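Otlow Workshop Notes: Software Tips for Handling Fruit

The following guidance applies to the perception and grasp-planning software used at the Otlow kitchen bench. Questions should be directed to Rocío Valdovinos.

Before a session
Restart the perception service and allow it to run for 15 minutes. Load the produce file that matches the fruit in use. A file prepared for apples will give poor grasp points on citrus.

Patterned tablecloths
Printed stars and dots may be reported as small objects. Raise the minimum object height in the Zerkis settings until the false detections stop, then save the profile under the name of the cloth.

Fruit that touches
The planner treats touching fruit as one object when the peels are close in color. Turn on edge splitting and set the limit to 7. Teresa Heffernan recommends running the planner twice before accepting a grasp on any piece near the rim of a plate.

Closing on soft fruit
Set the closing speed to the lowest step for mandarins and tomatoes. Both fingers should be given the same target height.

Keeping logs
Logs are kept for 2 months. Once a folder holds roughly 700 entries, searches become slow and a new folder should be opened. Notes on failed grasps belong in the same folder as the log.

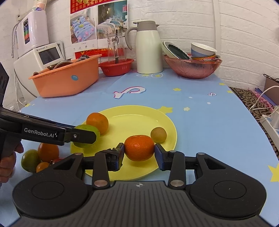

Orange mandarin held between two gripper fingers over a yellow plate.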